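Product meeting, September, 9.30 start
Meeting room 2

Present: Glenys Naylor (chair), Tse, design, sales, purchasing
Apologies: Dramska rep, train problems
Notes taken in a rush, shout if anything is wrong

1. Last minutes
Agreed. One change, the flask lid is the Vasico one and not ours. Glenys to amend.

2. Rain cape with the lit hem
Third sample in. Colour better, hood still too small over a cycle helmet. Light strip stays on when the cape is folded, so battery is flat by the time anyone wants it. Design want a switch in the pocket, purchasing say a popper that cuts the power when it's undone is cheaper. Long talk. Popper to be tried first. Battery life on full light is 14 hours on paper, no one has run it that long yet.

Sales asked can it be washed. Strip comes out, cape goes in at 40, strip goes back in. Needs to be on the lable in plain words, the current wording is hopeless.

3. Heated seat pad
Dramska have sent a new quote, minimum order 200. Glenys thinks too many for a first run, Tse thinks fine if we get the lunchbox people to take half. Not settled. Complaint again about the smell when new. Dramska say airs off in a day or two. Purchasing to leave one unwrapped in the stock room and report back. 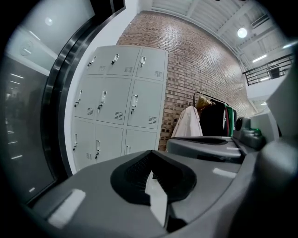
Price: sales won't go over what Vasico charge for theirs, which has no timer. Design say the timer is the whole point. Glenys: put the timer on the front of the box, then argue about price. Moved on.

4. Jokside folding kettle
Going well. 642 sold since launch, mostly online. Returns low, nearly all about the lid catch being stiff. Jokside say it eases with use. Tse not convinced, wants a softer spring in the next batch and will ring them. Instructions leaflet still has the old drawing in, needs swapping before the reprint goes off.

Request from a shop for a green one. Not this year.

5. Gift guide
Copy late. Four items still with no words at all. Glenys to write the cape and the kettle, sales to do the rest. Jokes about umbrellas to be kept to one.

6. AOB
Sample shelf a mess, please put things back in there boxes.
Tape gun missing.
Bike bell that tells the time: sales like it, design don't. Bring a sample next time.

Actions
Glenys: amend minutes, gift guide copy, reply to Dramska
Tse: ring Jokside re spring
Design: popper version of cape, new kettle drawing
Purchasing: seat pad smell test, washing label
Sales: ask lunchbox people about splitting the order

Closed 11.10. Next meeting when cape sample is back.

Recent items
Product meeting, August
Packaging notes: seat pad
Kettle returns summary
Gift guide page plan
Supplier contact list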